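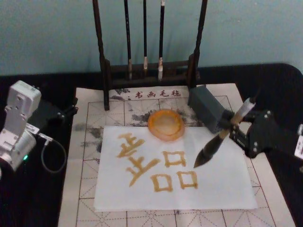 Brush slip on the right gripper, what to do when it happens mid-character. Had this fault 17 times since March and lost a lot of paper before I wrote it down. Handle rotates in the jaws, the tip ends up lower than the arm thinks, next stroke gets mashed into the sheet. Stop with the tip just over the paper, bristles coming to a fine point like that, and you can still save the setup. If they're splayed you pressed already, skip to step 4.

1. Hit pause, NOT the e-stop. E-stop drops grip force on the Wareck controller and the brush falls.

2. Read the log. Fault 1074 = grip slip. Anything else, wrong page, ask Reto Stöckli.

3. Jog up 19 mm in Z. Only Z! Don't swing sideways, the rack and the dish are right there and so is the other arm.

4. Hand under the brush, open gripper, wipe the handle and both jaws. Ink on the pads is the usual cause.

5. Regrip. Handle angled, same as before. Tug it. If it turns, tighten the pad screws a quarter turn and try agian.

6. Redo tip calibration on a scrap sheet. Effie Jardine skipped this once, bent a ferrule.

7. Resume from the start of the stroke, half speed.

Still slipping after two tries? Swap the pads. Keep hands out while its moving, pause does not lock the joints.

Updated 12/10/2019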